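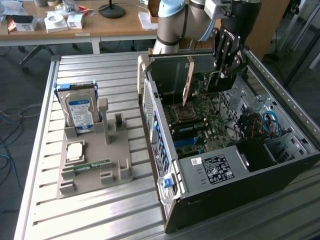
Robot hand over an opened desktop tower.

I'd been promising myself a trip to the Plarnico open day for ages, and on 2nd April I finally got on the train and went. If you don't know them, Plarnico is a small workshop that makes 3D printed hands and forearms, mostly for children, and once a year they let the public wander through the lot. You book a slot, you get a sticker with your group number on it, and off you go!

I was in group 6, so I had time for a bacon roll first (very good, a bit steep on price). Then they took us into the print room, and it was much quieter than I expected. I'd imagined a racket. They run a row of Lasport printers, and each one was humming away at a different bit of a hand – a thumb, a palm, a funny little hinge I couldn't place at all. A full hand takes around 30 hours to print, and then it all has to be sanded and strung together by somebody with far more patience than me.

The stringing bench was my favourite part. The fingers close when you bend your wrist, pulled by cords that run along the back of the hand, and we all got a go with a demo one called the Zoltport. I managed to pick up a tennis ball on my third try and dropped a plastic egg straight on the floor. A girl next to me who must have been seven or eight got the egg first time and was very nice about it, which made it worse!

After that came the fitting room. They talked us through how they measure, and it's mostly photos and a tape measure, plus a plaster cast if the shape is tricky. Kids grow out of a hand quickly, so the palm and fingers get scaled up on the computer and printed again, and the old one goes back in a drawer or comes home as a souvenir. You can pick your colours too. There was a whole wall of samples and the glittery purple had obviously been handled more than the rest.

The talk at the end was about Nigatu, their new softer lining. I'll admit I drifted a bit during the slides about foam, but they passed some round and it did feel lovely, a bit like the inside of a good walking boot. They've made 937 hands so far and hope to have the lining in all the new ones by September.

Things to know if you fancy going next year: parking is hopeless, the stairs up to the print room are steep (there is a lift, ask at the desk), and the shop only takes cards. I came home with a printed keyring shaped like a thumb. It's on my door keys now and it keeps catching on my coat pocket.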